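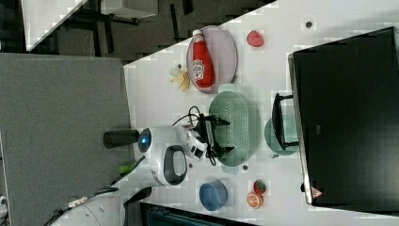
Play food and kitchen pieces on a white tabletop.

Gulura Play Kitchen Tabletop Set

Reading time: 2 minutes

The Gulura set is a mix of play food and small kitchen pieces for use on any flat table. There is no play stove or cabinet to put together. Clear a space, set the pieces out and start.

The food includes a banana with its peel opened out, strawberries and a red ketchup bottle with a white cap. The plate and the colander are the two pieces most people reach for first – the plate holds the bottle lying down.

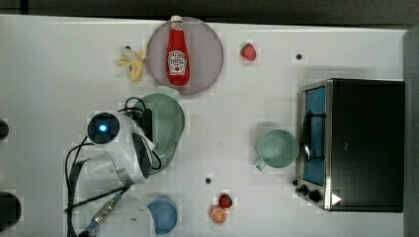

Ketchup bottle on the plate, with the banana at the rim and the light green colander below.

The colander is plastic, with small holes in the base and a slightly oval shape. Wash it by hand in warm water and let it dry before putting it away. The same goes for the plate.
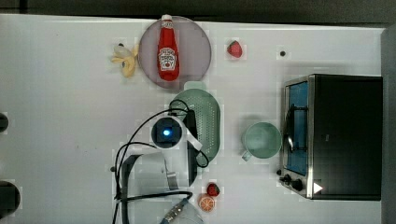
A pale green mug goes well with the colander. The orange slice shows its segments, so it is easy to tell from the other fruit when children are sorting.

Item number: 143
Storage bag: Durnix, sold separately
Restock: May
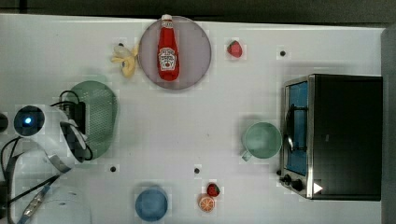
Leave more room than you think you need. With a toaster oven on the same table, the smaller pieces should go toward the other end. Keep the oven unplugged during play.

Related items
Oleck Play Fruit Bag
Mellor Tea Set
Durnix Storage Bag
Gulura Soup Pot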